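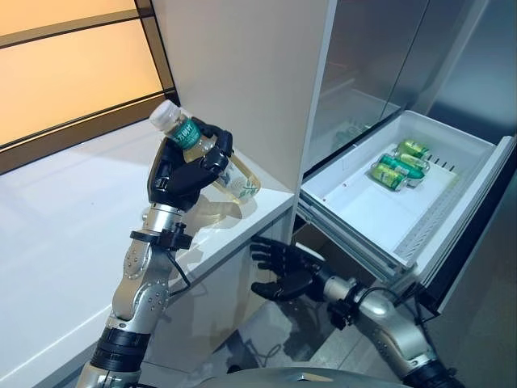 Bottled tea, pale yellow, with a white cap and green leaves on the wrap. The fridge is to the right.

Food & Drink | The Long Read

The Tea at the Back of the Fridge

By Sinéad Mac Mathúna
2022-10-12

There are 264 bottles of cold tea in my garage, and I would like it known that I only ordered half of them. The rest came from people who heard I was writing about bottled tea and saw their chance to clear a shelf. My neighbor left a case on the porch with a note that said "Enjoy." She had opened it, taken one, and evidently not enjoyed it.

I started paying attention to the stuff in Nundport, where I moved for a job that did not last as long as the lease. The town has one good bakery, a ferry, and a corner store called Dabbas with a drinks cooler that takes up the whole back wall. Two doors of that cooler are soda. One is beer. The other four are tea, and on a warm evening there is a line in front of them, people standing with the door open and letting the cold out while they make up their minds.

What are they making up their minds about? I wondered that for most of a summer. The bottles are nearly the same size and nearly the same shape. The liquid runs from the color of straw to the color of a wet paper bag. The labels lean hard on leaves. There are leaves in outline, leaves in the rain, leaves so faint you have to tip the bottle toward the light to find them. A stranger could be forgiven for thinking it was all one drink, sold by several companies with a shared fondness for gardening.

It is not all one drink. I have now tasted 62 of them, in my own kitchen, out of the same small glass, and I can report that the gap between the best and the worst is wider than the gap between the worst and dishwater.

Start with sugar, as most of the bottlers do. In the cooler at Dabbas the sweet teas outnumber the plain ones, and some of them are so sweet that the tea seems to have been added as a courtesy. I have nothing against this. I grew up on orange squash made by a grandmother who never measured it. But a person who picks up a pale yellow bottle with a leaf on it is usually after something that tastes of a leaf, and it is a shock to get melted lollipop.

The plain ones are harder to make and harder to hide behind. With no sugar, no lemon and no peach, all you have is the tea and whatever the water is doing. Green tea goes bitter if you look at it wrong. Jasmine can be lovely and can also be soap. Roasted barley, which has no tea in it at all and is shelved with the tea anyway, tastes like the crust of a loaf and is the one my husband now asks for by pointing.

The best thing I drank all year came from Fleranberg, up in the hills, where a family outfit called Brukum makes an unsweetened green in small runs. A batch is 2240 bottles, and when it is gone you wait. I went to see them in the rain. The brewing room was warm and smelled like a hayloft, and the woman running it gave me a cup straight from the tank before she gave me her name. She brews it lukewarm and long, and she wouldn't tell me how long. I asked three different ways. She asked me whether I wanted to see the boxes.

I saw the boxes. They were nice boxes.

Back home there was the question of where to put it all, and here I have to say something about refrigerators, because a household that takes up bottled tea ends up reorganizing its fridge whether it means to or not. The door seems like the obvious spot. Every fridge door I have owned was shaped by someone thinking hard about ketchup, and a tall bottle in that rack rattles each time you go for the milk. The door is also the warmest part, so the tea you reach for first is the one that's least cold.

Lay the bottles flat on a lower shelf and you can fit a surprising number, provided every cap is screwed on like you mean it. I learned about the cap from the vegetable drawer, which had a half inch of jasmine in it and some very fragrant carrots. Since then the opened ones stand up, at the front, where they shame me into finishing them.

Finishing them matters more than I had thought. Plain tea does not keep its looks. Leave an opened bottle for 2 days and the color starts to deepen and the taste goes flat, a bit like a radio left on in another room. The sweet ones hold on longer, though I never found that to be an argument in their favor. Sealed, nearly all of them will sit in a cupboard for months without complaint. I keep mine in the garage, next to the paint.

Then there is the matter of temperature, on which people in Nundport hold views. The man at Dabbas sells his tea so cold it hurts the teeth, and he will tell you that's how it should be. For the sweet ones he is right, since cold knocks the sugar back to something bearable. A good plain green wants a little mercy. Take it out, stand it on the counter while you find a glass and lose an argument about the dishwasher, and then pour. The smell comes up. At fridge temperature there is hardly any smell, and you might as well be drinking the view.

Do use a glass, by the way. I held out on this for weeks, on the grounds that the bottle is the whole point of bottled tea. But drinking from the neck you get the plastic and the cap threads and not much else. In a glass you also see the color, and the color tells you plenty. Anything that glows, I have stopped trusting.

As for shaking, check the label before you do it with any conviction. Some of the green teas drop a fine dust at the bottom that is meant to be there, and a slow tilt, upside down and back, will stir it in. A vigorous shake gives you foam and, in the case of the fizzy one from my neighbor's case, a new pattern on the ceiling.

I still have most of the 264. Brukum has a new batch coming out at the end of October, and I've asked for a dozen. My neighbor says she might take one off my hands, depending on the flavor. Her case is still by the garage door with the note on top, should she want it back.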